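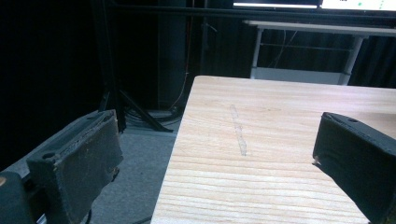 September, bench notes, adhesives room

Repeat of the hide glue open-time series, second batch. The first batch is void. Prodromos left the pot on the high setting over lunch and the glue had thinned by the time the later joints went together. Those joints are in the scrap bin, marked with red crayon. Do not pull them for anything else.

Glue: Antoniadis pearl, the sack opened in the spring. Soaked overnight in cold water, then brought up slowly in the water jacket. Skin removed once before use. No urea, no salt. Makis wants a run with urea for comparison; that goes on a separate page when we get to it.

Stock: beech offcuts from the Coltard order, planed the same morning and wiped with a dry cloth. Lap joints, long grain to long grain. Overlap set with the brass stop, which has drifted again and was reset with the feeler gauge before starting. Whoever uses the stop next should check the locking screw. The thread is going.

Procedure as before. Brush one face, wait, close, rub, clamp. The wait is the only variable. Clamps tightened to the mark on the bar. Joints left 24 hours in the rack by the inside wall, away from the door.

Results so far:
Closed at once: wood failure across the whole overlap on all 3 pieces. Highest reading 367 on the dial. Ruoxi read it, I wrote it down.
Short wait: mostly wood failure, a little glue left bare at one end of one piece. Probably thin brushing at that end.
Medium wait: mixed. Two broke in the wood, one parted cleanly along the line with a glassy surface on both faces.
Long wait: all parted along the line. Glue had gelled before closing. Rubbing did not bring it back.

The medium group is the one that matters for the Milport chairs, where the back takes longer to assemble than the sides. A clean parting in that group is not acceptable, even one. Options are warming the parts first or splitting the glue-up into two stages. Lambros prefers two stages. I would like to see numbers for warmed parts before deciding, as a second stage means a second set of cauls.

Dial gauge zero checked before and after the pulls, no shift. Readings are in dial divisions and have not been converted. The calibration sheet is still with Jarmo.

Room temperature was logged at the start only. It should be logged at each closing next time, particularly with the door being opened for deliveries. The Nalolham veneer came in during the medium group and the door stood open while it was carried through. That may account for the one bad joint, or it may not. Medium group to be repeated with the door shut.

To do:
New screw for the brass stop.
Get calibration sheet back from Jarmo.
Cut beech for the warmed series, same board if enough is left.
Label the glue pot switch.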